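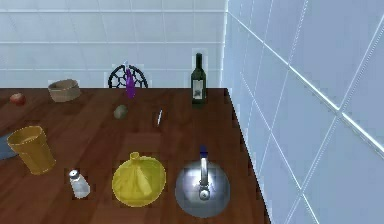 4 Setting up a scene in the Wodier kitchen cell

This section covers loading a simulated kitchen, placing objects and checking the camera views before the Uvar arm is switched on. It applies to the simulated cell only. For the physical cell at Darnham, see section 7.

4.1 Loading the room

1. Open the cell manager and choose Kitchen from the room list.
2. Leave the arm set to Parked. A parked arm is held outside the room and does not show in any view.
3. Set the random seed. Use 330 for acceptance checks. Any other whole number will do for training runs.
4. Press Load and wait for the status light to turn green.

Note: If the light stays amber for more than 12 seconds, the texture folder has not been found. Check the path under Settings, then load again.

4.2 Placing objects

1. Open the object tray and drag each item onto its surface.
2. Press Settle. The objects drop and come to rest under gravity.
3. Look for anything that has tipped over or sunk into the surface. Lift it clear and press Settle again.
4. Save the layout under a new name.

Caution: Do not save over a layout that has recorded runs attached to it. The runs will no longer play back correctly.

4.3 Checking the views
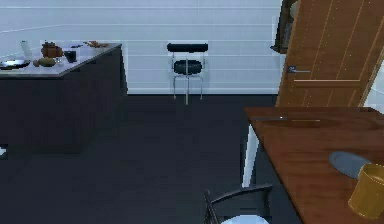
The wide view is used to check clearances between the furniture and the arm's planned path. Colours and small items are easier to judge in the table view. Start at the doorway and confirm the door is at the angle you set; a door left partly open takes up floor space, and the path planner will treat it as an obstacle. Then check the bar stool against the back wall and the open floor between the island and the dining table. Thin items such as the knife on the dining table should be checked again close up.

1. Step through each view with the arrow keys.
2. If an object at the border must be fully visible, move the camera back by 6 cm and refresh.
3. Turn on Collision Shapes. Every object should have a green outline.
4. Turn Collision Shapes off before recording.

Note: Pale patches behind objects are usually a rendering fault and do not affect contact. Report them to Emiko Hamada with the seed and layout name.

4.4 Bringing in the arm

1. Change the arm from Parked to Ready.
2. Run the slow sweep at 21 per cent speed.
3. If the sweep stops early, return the arm to Parked and repeat 4.3.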